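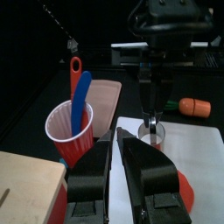 Ticket 287: right arm slow to let go of cups
Opened by: Rupert Rüegg
Component: gripper comparison, two-arm cell
Status: open, see bottom

Summary
With the Grirmont fingers on, the right arm closes on the rim of the steel cup perfectly well and then can't bring itself to part with it. The gripper reports open. The cup reports otherwise. With the Katayama fingers on the same arm, same cup, same script, it lets go at once and drops things from a greater height than I'd like, but that is ticket 200 and I've been told to stop bringing it up here.

What I expected
Open command sent, fingers open, arm goes up, cup stays down.

What I got
Open command sent, controller says "done", arm goes up, cup goes too for a bit. Log line every time:

release ok, width 0.0, code 444

Code 444 is in the Zasatley manual under "reserved". Thank you, Zasatley.

Already tried
1. Restarted the controller. Twice, the second time with feeling.
2. Wiped the fingertips. They were filthy, so no regrets, but no change.
3. Swapped left and right fingers. The fault stayed on the right arm.
4. Lowered the grip force in the Findura settings page until the cup could no longer be picked up at all. This does fix the release problem.
5. Went over to the stacking task, red cup on top of steel cup on the round coaster, right gripper going into the red cup from inside. I wanted to see whether pushing outwards behaves any better than pinching. On the log, it's the same: code 444, width 0.0, "ok". The width can't be 0.0 with the fingers spread inside a cup, so I now believe the number is being made up somewhere between the arm and the screen.

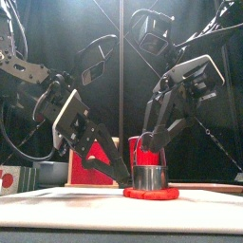
Noboru Ishida: Width 0.0 with "ok" usually means the controller never heard back from the gripper and filled in the last thing it was fond of. Can you check which profile is loaded? If it's the Katayama one, the open stroke is too short for the Grirmont fingers. Also, please don't fix things by making them unable to pick up cups.

Rupert Rüegg: Profile on the settings page says Grirmont. Profile in the saved file says Katayama. I have been looking at the settings page since January as though it were telling me the truth.

Changed the file by hand, restarted, ran the inside grip again. Width now reads as a number that isn't nought, and code 444 has gone. The release is better, though there's still a short pause before the fingers move, long enough to make you lean in.

Next I ran both arms together over the white board, in case the pause was a matter of the two of them talking over each other on the same line. They have to work very close in there, and the cables get in among everything, so I dropped the speed first.
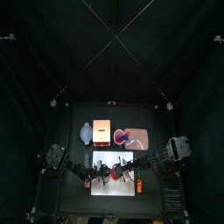
The pause gets longer with both arms running and goes away when the left one is switched off at the controller. So it's two faults wearing one coat: the wrong profile, now sorted, and a slow reply whenever both grippers are asked something at the same moment. The second happens with the Katayama fingers as well. I simply hadn't noticed, being busy with ticket 200.

Noboru Ishida: Try setting the poll delay to 2 on the left arm only. And send me the saved file before you edit it any further.

Rupert Rüegg: Delay set. File sent, with my edits in it, sorry. Leaving this open until the comparison runs have been done again with both sets of fingers — the earlier Grirmont results were all taken on the wrong profile and should come out of the table.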